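Doors again — the wrist camera ablation

Quick one, the cluster is back and I want to get the reruns queued before lunch.
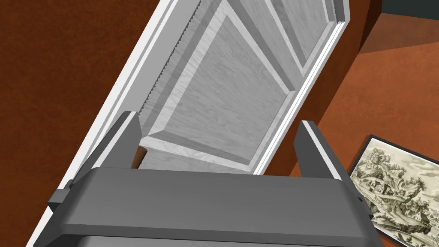
So the question this week was how much the policy leans on the wrist view when it goes for a handle. Our baseline gets an overhead camera, the wrist camera and joint angles. I dropped each in turn and retrained, same 200 demos, 3 seeds each, all in Drondumora (our sim, for anyone new). I'd have bet money on the overhead view mattering most. Wrong. Take away the wrist and it falls apart near contact, and you can sort of see why from a view like this one: fingers spread wide, door tilted right over, and the little brown thing that looks like the knob half tucked behind the left finger. Small target. From overhead it's a few pixels, if that.

Also note the saw-tooth edge running along the moulding. That's in the render and I have been meaning to look into it for ages. My worry is the policy is using it as a cue. Nice sharp diagonal, always next to the casing, why wouldn't it.

So, second test. Took the trained policies and swapped the door texture and wall colours at eval only, 200 rollouts per condition. No retraining. Wrist-only dropped a lot, the full model less so. Which suggests the overhead view is doing something after all, just not what I thought — more like a sanity check on where the door is when the close-up looks strange. Numbers will go in the proper write up, I dont trust the error bars yet.

Things I got wrong on the way:

Left the old crop on in the Bakke loader, so the first batch of wrist frames was missing a strip at the bottom. Most of the gripper gone. Threw all of it out.

Had the eval seeds overlapping with training. Classic. Reran.

Forgot the Zosiddale rooms have a different door height, so 7 of the layouts weren't reachable at all and were dragging everything down. They're out now, for every condition, baseline included.

Next is masking. Grey out the gripper pixels in the wrist view and see if it still manages. If it does, then the fingers aren't being used to judge distance, and I'll have to rethink teh whole section on that. Then the same with the moulding smoothed off.

The Jakeo branch has the configs if you want to poke at it. The readme is out of date, use the one in the eval folder. Right, queue's open, off to submit.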